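Is the Funik two-arm sorting kit worth it for a small shop?

Posted by dustpanalley, 31 Dec 2025

Hi all, I run a tiny refill store (soaps, scrubs, that kind of thing) and I spend way too many evenings sorting returned containers by type. I've been eyeing the Funik two-arm kit from Sorensen. They quoted me 800 a month to rent or a lump sum that made me sit down. Does anybody here use one for small round stuff? I don't need it fast, I need it to leave the lids alone. Also, can I use my own bins or do I have to buy theirs?

saltmont_refills

We've had ours since April and I like it a lot! Setup took me 2 days, mostly because I kept moving the table and had to redo the positions every time (don't do that, tape the legs down). Small jars are fine once you set the grip force low – I started at the factory number and it was way too much for thin plastic. Tall cylinders are easier than short ones.

Bins: use whatever you have. I'd go with different solid colors and keep the walls low, so the gripper can get in at an angle. We did 934 containers in our best week, with me in the next room doing labels. The part I'd complain about is the cable on the gripper. Leave some slack in it but check it doesn't hang where the arm swings. And ask Sorensen if the training visit is in the rental price, mine was extra and I only found out from the invoice.

gluepot77

waste of money, hire a student

prokier_user

I went with Prokier instead, so take this with a grain of salt. The Funik arms are nicer to program but the Prokier was cheaper to rent and they let me try it for 15 days first. If you're only sorting into a couple of bins, one arm is probably plenty. I'd send them a box of your real containers before you sign anything – mine had a lid they couldn't grip and I'm glad I knew early. My bins are from the dollar store and they work great.

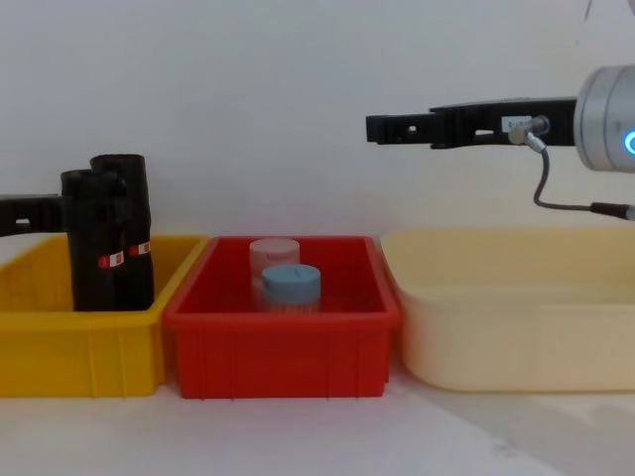

Two arms, three bins: yellow, red and cream.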